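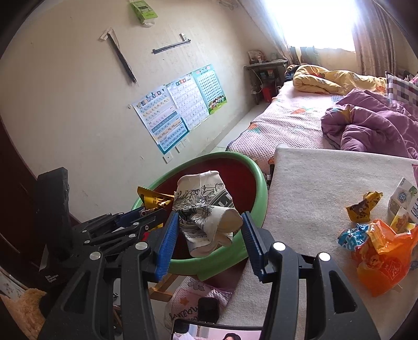 Cup over the green bin, rest of the snack stuff still waiting its turn

Snack trash in the kids room – bin by the bed or no bin at all?

plumcrate
Posts: 467

Ok quick one, typing this before pickup. My two eat in the bedroom. I know. We gave up fighting it in the winter and now its just wrappers. Candy, chip bags, little milk cartons, paper cups. Before April it all went in the kitchen can, meaning none of it went in the kitchen can, it went behind the bed.

So now there's a small green bin right next to the bed and I do a sweep every night. Works ok. My sister says I'm basically inviting ants. Husband says leave it. What do you all do?

Also the cartons. Do you flatten? Rinse? They're milk so I worry about the smell by morning.

Re: Snack trash in the kids room
tallhouse_dee
Posts: 2000

No bin. Sorry. Food stays in the kitchen, period. You put a bin in a bedroom and you've told them its a dining room. We did it for a summer and I was washing chocolate out of quilts every week.

Re: Snack trash in the kids room
Roya Pakzad
Posts: 996

Disagree w/ Dee. Kids are going to eat in there whatever you say, mine did, and a bin they can reach from the bed beats a bin down the hall. Rinse the cartons though. Or make those kitchen-only and let the dry stuff stay. I'd take the bag out every single night, even if theres hardly anything in it.

Love the tissue box up on the wall btw. Did you screw that in or is it sticky?

Re: Snack trash in the kids room
plumcrate

Sticky! Been up there ages. Got it up high so the little one doesn't pull the whole box out in one go.

Dee I hear you on the quilts, I really do. Purple one has been thru a lot. But I tried the kitchen rule for a year and it just made them sneaky.

Way I do it now, takes no time:

1. Everything off the bed and onto the white spot beside it, one pile. Bags, wrappers, cartons, all of it. Small wrappers stuffed inside the big orange bag so they don't blow around when the window's open.

2. Cups crushed first, then in. They take up half the bin otherwise. Foil next. I use a red bag so I can see from the door if someone forgot to put a new one in.

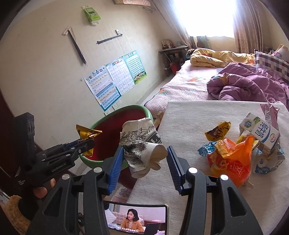 3. Cartons last. I've been just squashing them and tossing them in w/ the rest, hence the question.

4. Tie it, out to the garage. New bag in right away or it doesnt happen.

Re: Snack trash in the kids room
Jokden
Posts: 212

step 3 is your ant problem. theres always a sip left in those. carry them to the sink, the rest of your system is fine

Re: Snack trash in the kids room
tallhouse_dee

Four steps every night vs. one rule. Just saying.

Re: Snack trash in the kids room
Roya Pakzad

One rule they don't follow is more work than four steps lol. Plumcrate have you tried handing it over to the kids? Mine got a sticker on the chart by the bed if the pile was in the bin before story. Lasted a few months – then they wanted money.

Re: Snack trash in the kids room
plumcrate

Ha. Wall's already full of posters, learning ones, not sure where a chart goes. Maybe the door.

OK cartons to the sink starting tonight. No ants so far, will report back if my sister was right. Gotta run

Related threads
Furnival small bins – do the lids hold up?
Quilt washed three times, stain still there
Where do you hang posters in a shared room
Plulletti bag sizes, which one fits a kids bin
Sticky mounts vs screws on painted walls
Clernano shelf for a tight corner, anyone?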